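Speaker notes — The grip that read as closed
Maximiliano Orellana, Lullbridge, March 19, 2020

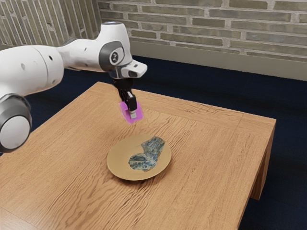 What went wrong with the Istik cell?
The arm let go of parts in mid-move and the controller logged every one of those moves as a success, because it was checking the close command and had no check on the fingers.

Wait for people to sit down. Thank the Meireles team for the slot. Say up front that no one was hurt, so they stop wondering.

Opening
The job is pick and place. The arm takes a small block, lifts it, carries it across a table and sets it down. We run it in simulation first, with a plate and a piece of patterned cloth on the table, then we move the same program to the real cell at Alindale. The fault showed up in both places. We only noticed it in one.

Point at the slide: block between the fingers, held at an angle, over the table. Ask the room whether they would pass that grip. Give them a few seconds. Most people say yes. So did we.

What happened
The overnight run in September was 1040 cycles. The log said 1040 good. In the morning the operator counted 960 blocks in the output tray. The missing 80 were on the floor of the cell, and one had got under the safety mat and kept it from seating.

Stop here. The mat is the part that matters. A dropped block is a nuisance. A mat that doesn't sit flat may not trip when someone stands on it. We locked the cell out as soon as we found it, and we tested the mat before anyone went back in.

(If someone asks: it did trip in the test, at every spot but one corner.)

Why the log was wrong
The program sent "close", waited a fixed time and wrote "gripped". It never read the finger width. An empty gripper and a full gripper looked the same to it.

The success check at the other end was no better. It asked whether the arm had reached the place position. The arm always reached the place position.

Why the blocks fell
Two causes, keep them apart.
First, the tilt. When the fingers caught a block off-center it turned as it lifted, and the contact area got smaller.
Second, speed. We had raised the travel speed by 20 percent the week before to make up lost time. Nobody reran the grip tests at the new speed. I signed that change, so say so.

Why simulation did not catch it
The friction value in the model was too high. A tilted block stayed put in there when the real one would slide. We did see a few drops in the simulated runs, and we put them down to the physics engine. That was a mistake. Nobody opened a ticket.

What we changed
Finger width is read after closing, again after the lift, and again just before release. Any reading outside the band stops the arm.
Friction in the model now comes from a pull test on real blocks, and we run it at a low value as well as the measured one.
A speed change needs a new grip test, signed by someone other than the person asking for it.
The mat has a raised edge strip and is checked at the start of each shift.

Results
Next run was 1232 cycles. The arm stopped itself several times on a bad width reading. Log and tray agreed at the end. Don't oversell this, it is one run.

Still open
The width check will not see a block that is held but turned. We want a camera check for that — not funded yet. The stop also leaves the arm holding the block in the air, and we have no good written procedure for clearing it. Alindale has a draft. Ask if anyone here has one they would share.

Leave time for questions. If it runs short, skip the friction section and go straight to the mat.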